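Dralero Round Bake-and-Serve Pans, Black
Product code: Brindent 2000 series
Sold as a nesting pair

The Dralero pair is made for small kitchens where one set of dishes has to cover baking, roasting and carrying food to the table. Both are round and black, with a flat base and a raised rim to hold on to. The smaller one sits inside the larger, so the two take up a single spot in the cupboard.

Finish

The inside has a matte non-stick coating with a fine light fleck through it. The fleck is part of the coating and does not rub off. Colour can vary a little between batches – if you are matching an older pair, tell us when you order and we will check the shelf stock at our Laxdal warehouse.

Round black cookware on a light wood table: 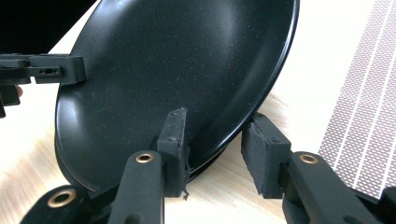
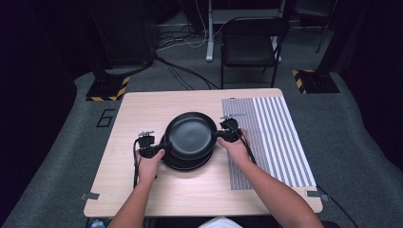
Care

Wash before first use in warm water with a soft sponge. Use wooden or silicone utensils. Do not use steel wool or scouring powder on the coating. Dry both pieces fully before nesting them, and put a sheet of paper towel between them if they will be stored for a while.

Grease the coating lightly the first few times. Aerosol cooking sprays leave a film that is hard to remove – a wipe of oil or butter is better.

Delivery and returns

Orders leave Laxdal within 5 working days. Rural addresses may take longer. Unused pairs can be returned within 40 days in their original carton. We do not split pairs, and we cannot take back a single piece unless it arrived damaged.

Cartons of 4 pairs are available to cafés and catering businesses on a trade account.

Also in this range

Dovora oven mitts, grey
Dovora cork trivet, round
Brindent silicone spatula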